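2025-01-14, bin cell, teleop picking

Valbona wants the demo count up before the Corndale review. I want to know what the demos are worth first. We now have 963 episodes in the set, and I still can't say what the policy gets from the last few hundred.

Did 60 more this morning, me and Arben swapping on the controller. His look nothing like mine. He comes in high and drops straight down, I creep in along the wall and fuss. Both get labeled "good" by the Vella script as long as the item leaves the bin, so the model is asked to copy two people who disagree. Áine says it averages out. Averages out to what? A grasp halfway between his and mine is a grasp on nothing.

Lag on the remote link still bothers me. You stop, the arm keeps going a hair, you correct, and the correction goes into the data as if it was meant. Threw out 2 episodes for this. Should probably have thrown out more.

Soft items are the worst. I can't feel contact through the controller so I push until I see something move, and then I've taught it to push. Hand guiding might be better here but then the operator's arms are all over the camera view. Montserrat tried that in October and wasn't happy with it either.

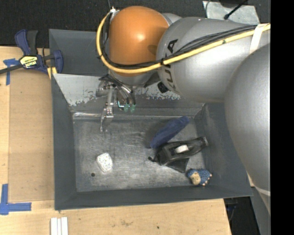
Photo: S. Halilović, fixed cell camera

Mixed set in the bin, finger just over the floor at the back left. Navy and black items lying nearly end to end, and I don't trust any label that says which of those the operator was going for. Floor is scuffed and throws cloudy reflections, so depth needs checking too.

To do: split the set by operator and train both halves separately. Re-check the clamp. No more demos until the split is run, whatever the review slide says.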